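Part 3: Getting your Prunley timer talking to the heating

Right, if you've got this far you've screwed the backplate to the wall and the little green light is on. Well done, that was the fiddly half! Now for the bit where we tell the timer which boiler it's looking after and when you'd like to be warm.

Before you start, have a cup of tea and find the card that came in the lid of the box. It has your four-digit pairing number on it. Mine was 1033 and I wrote it inside the airing cupboard door in pencil, which I'd recommend (I've lost two cards already).

1. Hold down the Menu button until the screen says PAIR. It takes a good few seconds, so don't let go when it beeps the first time. The first beep only wakes the screen up.

2. Go to the receiver next to your boiler and press the small recessed button with a biro. You've got two minutes before the timer gives up and goes back to the clock. 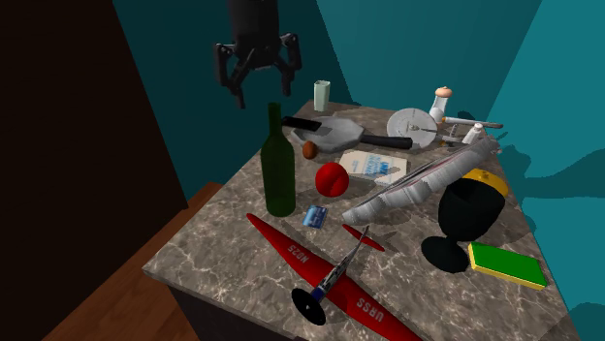

3. Back at the timer, type in your pairing number with the plus and minus keys and press OK. If it says E11, the two halves can't hear each other. Move the timer a bit nearer and try again from step 1.

Note: thick stone walls are the usual culprit. Hafþór Hviid, who wrote the wiring notes in Part 2, had to shift his timer out to the landing before it would behave, and his has been fine ever since.

4. Set the clock. The Andolitz version picks up the time by itself, but the plain Prunley doesn't, and it won't change itself in spring and autumn either. I forget every single year.

5. Choose your boiler type from the list. Combi is the first option, then "Heat only", then "Other". If yours is an old Heywood back boiler, pick "Other" and leave the delay set to 232 seconds, however odd that number looks.

CAUTION: never take the cover off the receiver with the power on. There's mains voltage behind it. Switch off at the fused spur first, and if you aren't sure which switch that is, please stop and ring an electrician.

6. Put in your on and off times. You get six slots a day, but I only use two (mornings and teatime) and I'd start with that. You can always add more when the weather turns. I set mine up in September and was fiddling with it again well before Christmas!

7. Turn the temperature up until you hear the boiler fire, then bring it back down to where you'd normally have it. Give the radiators half an hour and go round feeling each one.
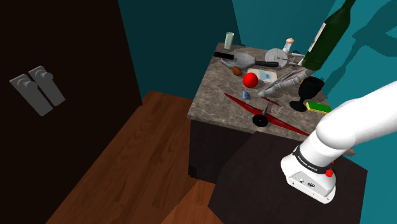
If something isn't right

Screen blank: take the batteries out, count to ten and put them back. Check the plus ends too, as the markings are tiny.

Boiler runs all the time: look for the word HOLD in the corner of the screen. Press OK twice and it should clear.

Message 806: the receiver has lost its settings after a power cut. Do steps 1 to 3 again. Your on and off times will still be there.

One radiator stays cold: that'll be the valve or some trapped air, and the timer can't help with either. Bleeding a radiator is covered in Part 5, along with fitting the Clovier valve heads if you bought the bigger kit.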